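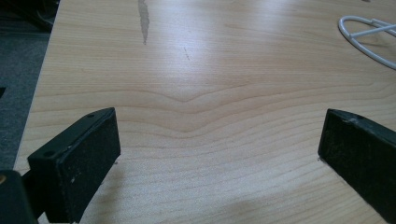

Kotian folding desk, 19 months on

I said when I bought the Kotian that I would come back and write something once I'd lived with it properly, and then of course I didn't, and then my friend Vasanthi Gowda asked me whether she ought to get one and I found myself sending her a message so long that she told me to put it on the blog instead. So here we are, Vasanthi, this one is for you!

A bit of background first. I work from the back bedroom in Clandcombe three days a week, and until the spring before last I did it on a dressing table with my knees turned sideways. When my mother-in-law comes to stay (often, and we love having her) the room has to go back to being a bedroom by teatime, so whatever I bought had to fold flat and be light enough for me to shift on my own. I had 200 pounds to spend and a very patient husband.

The Kotian came in one box from Rultia, with the legs already fixed on, and the whole job was unfolding it and tightening 2 bolts with the key they give you. I had cleared an entire Saturday morning for it and was drinking tea by half past nine. The instructions are one sheet of drawings, quite good ones, although the drawing for the catch is printed so small that I needed my reading glasses and the lamp.

What I like most is how steady it is. I'm a heavy typist, my children call it "the hailstorm", and the old dressing table used to walk slowly towards the window. The Kotian stays where it's put. It is deep enough for my laptop, a notebook lying open and a plate of toast, and I can get my legs underneath with a cushion on the chair.

Now the grumbles. The catch on the left leg is stiff, and it was stiffer in January when the room was cold. A rub of candle wax has helped, a tip from Murali Acharya next door, who has the bigger Zaltcombe desk and swears by it. I tried his for an afternoon and it is lovely, with a proper drawer, but it doesn't fold and it took both of us to move it an inch. The Kotian has no drawer at all, so my pens live in a jam jar. There is also nowhere to tuck the cables, and I do wish they'd thought of that, even just a hole at the back.

Rultia were nice about the one problem I had, a missing rubber foot. I rang them, was kept waiting long enough to finish the ironing, and a little bag of 3 came in the post that same week. The spares are in the jam jar with the pens.

Would I buy it again? Yes, I would, for a room that has to be two things. If your desk can stay put all year, go and sit at a Zaltcombe first. Vasanthi, you're welcome to come and try mine, only ring beforehand in case Mum's in there having her nap.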